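Greifer vergleichen ohne Labor: So teste ich Fingerpads an Alltagskram

Stand: 20. Juli 2026

Ich werde ständig gefragt, wie ich eigentlich meine Greifer vergleiche. Ganz simpel: Handgreifer nehmen, Kram aus dem Haushalt davor, Strichliste daneben. Diesmal treten die blauen Pads von Womemeo gegen die glatten von Stusia an.
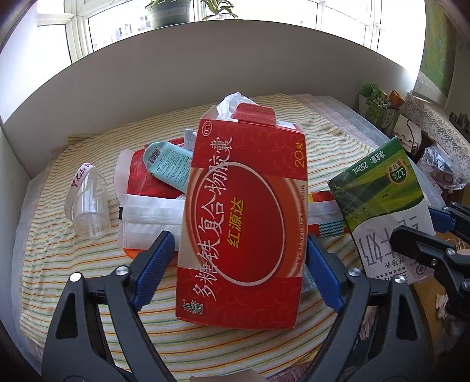 Schritt 1: Testobjekte zusammensuchen

Nehmt Sachen, die sich unterschiedlich anfühlen! Bei mir waren es eine große rote Medikamentenschachtel, ein platt gedrückter Milchkarton, ein durchsichtiges Kunststoffgefäß und ein paar Päckchen in Folie. Die Schachtel ist mein Liebling, weil man sofort merkt, wenn man zu fest zudrückt (Pappe verzeiht da gar nichts). Als Unterlage kommt ein Tuch drunter, auf der nackten Tischplatte rutscht mir sonst alles weg.

Schritt 2: Pads montieren und Nullpunkt setzen

Schrauben an den Gelenken handfest anziehen, Finger langsam schließen und schauen, ob sich beide Pads gleichzeitig berühren. Wenn nicht, nochmal lösen. Danach im Drirberg-Controller den Nullpunkt speichern, das vergesse ich jedes zweite Mal …

Schritt 3: Greifen, halten, ablegen

Die Schachtel hochkant stellen und tief unten an beiden Seiten fassen, anheben, 3 Sekunden halten, wieder hinstellen. Das Ganze 100 Mal pro Padsorte, ja, das zieht sich. Macht zwischendurch Pause, sonst werdet ihr schlampig und drückt fester als am Anfang.

Schritt 4: Auswerten

Als Treffer zählt nur, was ohne Nachfassen klappt und keine Delle hinterlässt. Die blauen Pads kamen bei der Schachtel auf 95, die glatten lagen spürbar darunter. Beim Folienzeug war der Unterschied viel kleiner, da hätte ich mehr erwartet.

Die Rohdaten sortiere ich mit Mancuso, eine normale Tabelle tut es aber genauso. Schreibt euch unbedingt dazu, welche Pads schon länger im Einsatz sind. Meine alten vom Januar greifen inzwischen deutlich schlechter als ein frischer Satz.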